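Search this site
Search
Projects Data Visits Archive

27 Apr 2019, by the Rollska data group

# Open day laundry set: README

We use cookies to remember your settings. Accept Decline

This file describes the recordings we made during the open day at the Rollska workshop in Bruvach. The visitors could stand next to the table, watch a two-finger robot work on clothes, and after that try to guide it with their own hands. We kept everything that was recorded, also the bad attempts, and we wrote this card so that another group can use the material without asking us the same questions by mail.

## What was demonstrated

The task of the day was sports clothing. A local club, Nowakowski, lent us a box of team wear, and we asked the robot to separate shorts from jerseys and to fold what it can. We chose team wear for one practical reason. The cloth is thin and slides on itself, and the fingers must come very flat to the table to take only one layer. Cotton towels, which we used before, forgive much more.

Each visitor had a turn of 20 minutes, and a member of our group stayed close to the stop button. Before the first turn we explained the order of the work: find the waistband or the collar, open the fingers wide, go down, close, lift a little, wait, and only then pull. Most visitors wanted to pull immediately. In the notes such attempts have the mark `early_pull`.

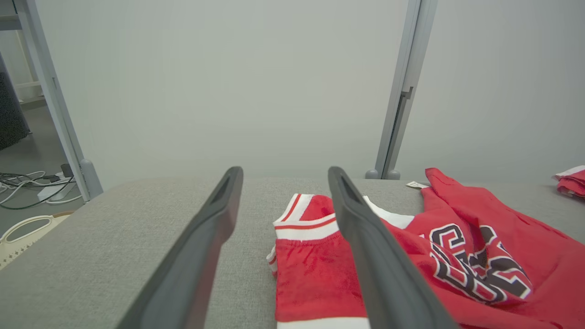

The second half of the turn was free. Some people repeated the shorts because they are easier, and others went directly to the jerseys. A jersey has big openings for the arms, and it is difficult to decide from the wrist view which edge belongs to the front and which to the back. Printed letters help a person to see the direction of the cloth, but only when they are not folded too much. We would like to hear if somebody trains a model which uses this.

## Contents

- 320 attempts in total, guided and automatic together
- 245 of them with a written note from the operator
- one wrist camera view for every attempt
- finger opening and arm position, saved at 30 samples per second

The folder `guided` has the attempts by visitors. The folder `auto` has the attempts which the Itirell controller made alone in the breaks. Please do not mix the two when you report a result. The automatic ones are slower and start always from the same arm position, and the guided ones start from where the last person stopped.

## How to read the notes

The notes are plain text, one line for one attempt. The first word is the garment (`shorts`, `jersey`, `other`), the second is the result (`done`, `part`, `drop`), and the rest is free comment. The comments are in English, written quickly, and we corrected only the spelling of garment names. "Part" means that the garment was moved or folded but not finished before the turn ended.

## Known problems

The clock on the recording computer was one hour wrong in the morning. We repaired it during the lunch break, so the time inside one attempt is good, but please sort by attempt number and not by time.

Clothes were not ironed and not arranged in a fixed way between turns. For learning this is maybe useful, for comparison it is not. Red cloth is also too common in this set, and a color rule which works here will probably fail on another team.

Visitors signed a paper before their turn. Sound was not recorded.

## Next version

We plan a second visit day in July with towels and bed covers. The format of the files will stay the same, only the garment words will be more. If you find a mistake in a note, send us the attempt number and we will correct it in the next version.

Subscribe to our newsletter
Your e-mail address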